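Plasavar Studio 8
Animation and compositing software for schools, colleges and small production teams

Product overview

Plasavar Studio 8 is a desktop application for drawing, animating and compositing two-dimensional work. It is developed by Floltis and supplied in the United Kingdom by Leckie, which also provides installation help, training and telephone support from its office in Ukcombe.

The application is intended for organisations that need a single package for the whole of a short production, from the first rough drawings to the finished film. Drawings may be made directly in the program with a pen tablet or brought in from scanned paper. Both kinds of artwork can be used in the same project and placed on the same timeline.

Projects made in the previous version can be opened without conversion. Once a project has been saved in version 8 it can no longer be opened in earlier versions, and users are advised to keep a copy of the original until the work has been checked.

Drawing and painting

The drawing tools produce vector lines that can be reshaped after they are drawn. Line thickness follows pen pressure, and the response curve may be set separately for each user. A bitmap layer type is available for textured work such as charcoal or wash, and bitmap layers may be mixed freely with vector layers.

Colours are held in palettes attached to the project. When a colour in a palette is changed, every drawing that uses it is updated. Palettes can be locked, so that a class or a team works from an agreed set, and can be copied between projects by means of the Library panel.

Timeline and exposure sheet

The timeline and the exposure sheet show the same information in two forms, and a change in one is carried to the other at once. The exposure sheet can be printed for use at a drawing desk. Sound files may be placed on their own track, with the waveform displayed beneath the frames, and mouth shapes can be assigned by hand or by the automatic lip-sync command.

Version 8 adds folders to the timeline. Layers placed in a folder can be hidden, moved or retimed together -- a change requested by many existing users, particularly those working with jointed characters.

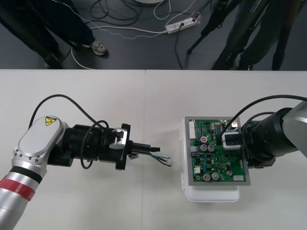
Two arms facing each other across a white tabletop.

Jointed characters and pegs

A character may be built from separate parts and joined with pegs. Each peg carries position, rotation and scale, and the parts below it follow its movement. Inverse kinematics can be switched on for any chain of parts, so that moving a hand brings the forearm and upper arm with it. Limits may be placed on each joint.

Completed characters are stored in the Library as templates. A template keeps its palettes, pegs and drawings together and can be dragged into any other project on the same computer or shared drive.

Camera and compositing

The camera may be moved, turned and zoomed over the length of a scene. Layers can be set at different distances from the camera to give an impression of depth. Effects are applied in the Network panel, where each effect is shown as a block connected to the layers it alters. The package is supplied with 88 effects, including blur, glow, shadow, colour correction and masking. Unused effects can be removed from the menu by the administrator to give a simpler display for younger learners.

Export

Finished scenes can be exported as a video file, as a numbered sequence of still images or as separate layers for use in other software. Several scenes may be placed in a queue and exported overnight. Export settings can be saved under a name and shared with other users.

System requirements

Operating system: a current 64-bit desktop system
Memory: 8 GB minimum
Free disk space: 15 GB for the application and sample projects
Graphics: a dedicated graphics card is recommended for scenes with many effects
Pen tablet: recommended, not required
Internet connection: needed for activation and updates only

Licences

Single licence. For one named user, who may install the software on a desktop computer and on one laptop. The two copies may not be used at the same time.

Classroom licence. For 18 computers at a single site. The licence includes the teacher's guide, printed exercise sheets and access to the sample projects. Additional computers may be added at any time during the licence period.

Network licence. For organisations that wish to share a number of licences between a larger number of computers. A licence server must be installed, and Leckie will carry out this work on request. A charge is made for site visits outside the Ukcombe area.

All licences include updates within version 8. Telephone and email support is provided for the first year and may be renewed.

Training

Introductory courses are held at the Ukcombe training room, beginning at 9.30 am, and can also be arranged at the customer's premises. The introductory course covers the workspace, drawing, the timeline and basic export. A second course deals with jointed characters and the Network panel, and is suitable for users who have completed the first or have equivalent experience.

Ordering

Orders are accepted from schools, colleges and businesses by purchase order or by card. Activation codes are sent by email once the order has been processed. Customers holding a valid support agreement for the previous version are entitled to the upgrade price until the end of April, and should quote their existing licence number when ordering.

A trial copy is available on request. It contains all the features of the full product, and exported files carry a watermark. Work saved in the trial copy can be opened in the full version after activation.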